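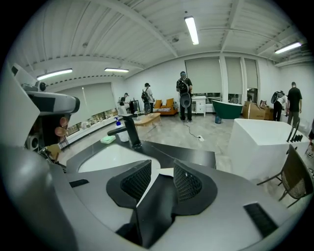
Okay, a thread on "smart" water bottles, sleep rings and the rest of it, after I spent a whole October letting a hydration app boss me around. Grab a drink. Or don't, you're probably fine.

1/ The app is called Alosance. My brother-in-law swears by it. You put in your weight and your age and how much you move, and it spits out a daily water target. Mine was 203 ounces. I am a bookkeeper. I sit down for a living.

2/ 203 ounces is more than a gallon and a half. I wrote to support and asked where the number came from. The answer was "our proprietary wellness model." So I asked what goes into the model. They sent me a coupon.

3/ I took my activity level down one notch, from "active" to "lightly active," and the target dropped to 34. Thirty-four! From one setting! At that point I would trust a guy at a bus stop more.

4/ And look, people with kidney stones get told to drink more, and people with certain heart problems get told to drink less. Those folks have a doctor and a real reason. I'm talking about healthy adults being pinged at 3:40 in the afternoon because a piece of software thinks they look dry.

5/ "But by the time you're thirsty it's already too late." I have heard this from gym teachers, a dentist, and the side of a box. Too late for what? Thirst is the system. It worked for my grandmother, who drank coffee and the occasional half glass of tap water and lived to be cranky at everybody.

6/ Somebody always brings up eight glasses a day. Ask them what size glass. Ask them if soup counts. Ask about watermelon. I did this at a family dinner and was told to drop it.

7/ Then there's the bottle. Kun makes one that glows when you're behind. You have to charge it. I want to say that again - you have to charge the cup.

8/ The bottle guesses how much you drank from how far you tip it. I poured a full one into a houseplant and got a badge called Steady Sipper. The plant did not enjoy it.

9/ A friend of mine, Ismail Tahiri, ran the same experiment with the Penetti ring, the one that gives you a "recovery score" every morning. He wore it for a month and wrote down how he felt BEFORE looking at the score. Very simple. Anybody could do it.

10/ His notes and the ring agreed on some days and disagreed on plenty of others. The part that got me was what happened when he quit writing first. Then they agreed nearly every day. He'd see a bad score and go "yeah, I do feel kind of rough."

11/ One man, one month, no control group, I know. I'd make fun of a company that tried to sell me something on that. But it cost him a notebook, and I haven't seen the ring people publish anything I could follow either.

12/ Which brings me to the charts. Multunby (they sell the electrolyte powder, you've seen the ads) has a graph on its site showing "focus" going up after one packet. The left side of the graph has no numbers on it. Focus goes from lower to higher. Great.

13/ Scroll way down and there's a footnote. 262 customers filled out a survey. Customers! People who already bought the powder, asked by the powder company if the powder was good. I'm amazed the line didn't go off the top of the page.

14/ I read the back of the packet too. Salt, sugar, lemon flavor, some potassium. If you've been running in the heat or throwing up all night, sure, salt and sugar in water is a sensible idea. If you've been on a conference call, have a pretzel.

15/ Reply from Ilídio Meireles, which I'm copying up here with his okay: "I like the reminders, I get headaches if I forget to drink and the app fixed that." Fair. If it works for you, keep it. I'd only ask if a sticky note would do the same job, and he admitted he hasn't tried one.

16/ My questions for any of these gadgets, if you want to steal them. What does it measure, and what is it guessing? Who checked, and who paid them? What would it say if nothing was wrong with you? Two of the three companies I wrote to never answered that last one. Alosance sent another coupon.

17/ I have 2 coupons now, if anybody wants them. They only work on the yearly plan.

18/ For the people asking what I do instead: there's a glass by the sink. When I walk past and want some, I fill it. On hot days I walk past more.

19/ Canceling took four screens and a "we'll miss you" with a sad cartoon drop. I'm still getting the emails. The one from this morning says I'm on a 0 day streak and should drink something to get back on track.

20/ Muting this for the night. If you work at one of these places and have an actual study, send it over and I'll read the whole thing, footnotes included. Please don't send me the bottle.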